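February is yabby season at our place, or near enough to it, and this year I finally wrote down what we spend and what we eat.

Kwesi Opoku put me onto it. He runs the bait and seafood counter at Agbeko and keeps a notebook for everything. I bought a notebook too. The first entry reads 600 grams of crayfish, 3 lemons, one loaf. By the end of the month I had a fair idea of where the money was going, and most of it was going on fruit. 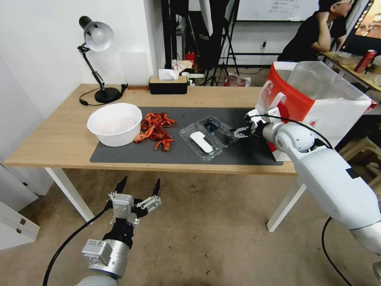
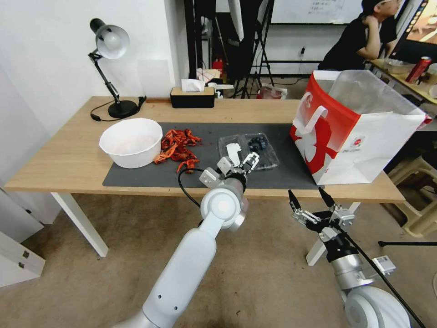 Blueberries are the worst of it. I can get through a punnet standing at the sink. The crayfish are dear per kilo but we only have them now and then, and the shells go into the freezer for stock. I simmer them with an onion and a bit of fennel, strain it, and freeze it flat in bags.

My total for the month, groceries only, was $305. The month before, going by the bank statement, it was $242, but we were away for part of that and ate at my sister's.

I'll keep the notebook going until winter. Kwesi reckons you need a full year before the numbers mean anything. He also says I should be buying my lemons from the bloke with the ute.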